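Kartonqualität im Versand: Neue Vorgaben ab Juli

Für alle Sendungen aus dem Lager Prunholm gelten ab Juli geänderte Anforderungen an Wellpappkartons.
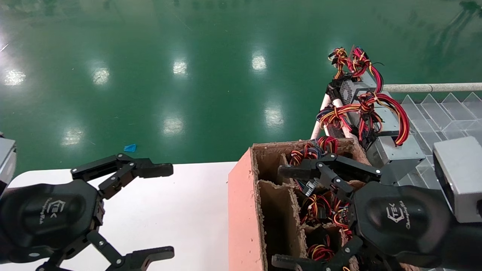

Betroffen sind einwellige Kartons, die bisher ohne Angabe des Kantenstauchwiderstands bestellt wurden. Künftig muss der Lieferant Danko diesen Wert auf jedem Lieferschein ausweisen. Fehlt die Angabe, wird die Palette gesperrt und nicht eingelagert.

Anlass ist die Auswertung der Transportschäden auf der Strecke nach Jatlow. Von 2.688 erfassten Sendungen wiesen 95 eingedrückte Ecken oder aufgeplatzte Bodennähte auf. Fast 100 weitere kamen mit verschobenem Inhalt an, der Karton selbst war dabei unbeschädigt. Bongani Ntuli hat beide Gruppen getrennt ausgewertet. Die Eckschäden treten überwiegend in der untersten Lage auf, die Verschiebungen verteilen sich gleichmäßig über die Palette.

Für die Praxis ergeben sich daraus folgende Änderungen. Kartons der untersten Lage werden zweiwellig ausgeführt. Die Stapelung erfolgt Kante auf Kante; der Verbundstapel entfällt, auch bei Mischpaletten. Bodennähte werden mit Nassklebeband im Doppel-T verschlossen, der Überstand beträgt auf jeder Seite mindestens 3 cm. Hohlräume sind bis zur Oberkante mit Papierpolster zu füllen. Luftkissen bleiben nur für Waren zulässig, die in der Packliste entsprechend gekennzeichnet sind.

Leerkartons bitte flach und nicht direkt auf dem Hallenboden lagern. Feuchte Pappe verliert erheblich an Stapelfestigkeit – auch dann, wenn sie sich bereits wieder trocken anfühlt. Das betrifft vor allem die Stellplätze am Nordtor.

Restbestände der alten Sorte können für Sendungen innerhalb von Adberg aufgebraucht werden. Fragen zur Umstellung beantwortet Pauline Clegg, mittwochs ab 14 Uhr auch persönlich im Packmittelbüro. Sperrmeldungen gehen weiterhin an Jacobus Le Roux.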